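**Open position: Handling Technician, Dry Goods Cell (2 openings)**
Kadia Packing, Owusu site. Day shift, 7:00 a.m. start. Full time, hourly.

## Background

Kadia packs dried spices, petals, and teas into glass jars for retail customers. Until last December, every jar on Lines 1 and 2 was lifted, checked, and placed in its tray by hand. Line 2 now runs with a robot arm supplied through Pondico. Line 1 is still manual and will be converted in stages.

The arm learns its motions from recordings of people doing the same task. Our technicians make those recordings with a hand-held gripper, at a bench, one item at a time. The work replaces part of what used to be the packer job. Four of the six packers on Line 2 moved into recording, inspection, or cell recovery. Two moved to receiving at their existing grade. The two openings in this posting are additional to those moves.

Current packers may apply and are asked to use the internal form. Seniority carries over in full.

## Duties

- Record pick, place, turn, and set-down motions with the hand-held gripper, following the daily task sheet. The standard target is 120 accepted recordings per shift.
- Reset the bench between recordings: item, start position, and clutter level as given on the sheet.
- Reject your own bad takes. A slip, a double grip, or a lid knocked out of line is logged by code and not submitted.
- Respond to stops on the Line 2 cell. Clear the fault, reseat the item, restart, and enter the cause.
- Inspect jars flagged by the cell for chips, loose lids, and short fill.
- Rotate to manual packing on Line 1 for up to two hours per shift.

The item list stands at 708 entries, counting each jar size and lid type separately. It will grow to 1,236 when the Ikia range is added. Glass with a smooth lid is the most common class and also the one with the most dropped picks, so new technicians spend their first two weeks on it.

## What changes from packing work

Applicants with packing experience should read this section before applying.

Lifting is lower. Full cases are handled by the conveyor, and the heaviest item at the bench is a single filled jar. Standing time is the same. Grip work is higher, and it is concentrated in one hand, so the hand is switched at each break. If you have had a wrist or thumb injury, tell us at the interview and we will go over the limits of the job with you.

Pace is set differently. On the manual line the conveyor sets it. At the bench you set it, and a slow, clean motion is worth more than a fast one. Recordings are reviewed for quality the next morning, and you will get the reject codes back in writing.

The gripper opens and closes with a trigger. You approach with the fingers wide, center the item between them, close, lift, and hold before placing. It takes most people several shifts to stop correcting with the wrist the way they would with a bare hand.

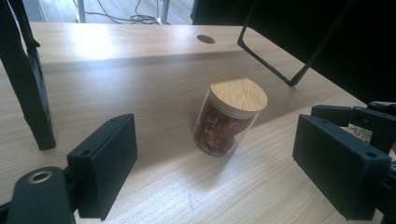

Recordings are used to train the cell and are kept under a technician number. They are not used for discipline, attendance, or pay. The gripper camera points at the work surface, and there is no audio.

## Requirements

- Steady two-handed work for a full shift, with breaks.
- Able to read a task sheet and enter codes on a tablet.
- Comfortable around strong spice dust. Masks are supplied.
- No robotics or programming background needed. Training is paid and takes 7 weeks, including lockout and cell recovery.

Useful but not required: glass handling, line inspection, any machine tending.

## Pay and terms

Starting pay is one grade above packer. The next step follows sign-off on cell recovery. Neither grade depends on recording count. If recording work ends or is cut back after Line 1 is converted, technicians keep their grade and move to recovery or inspection.

## To apply

Pick up a form at the Owusu gate office or ask for one by mail. List your last two jobs and any shift limits. The interview includes a 20-minute bench trial with the gripper, paid at the starting rate. Closed-toe shoes, no rings or loose sleeves.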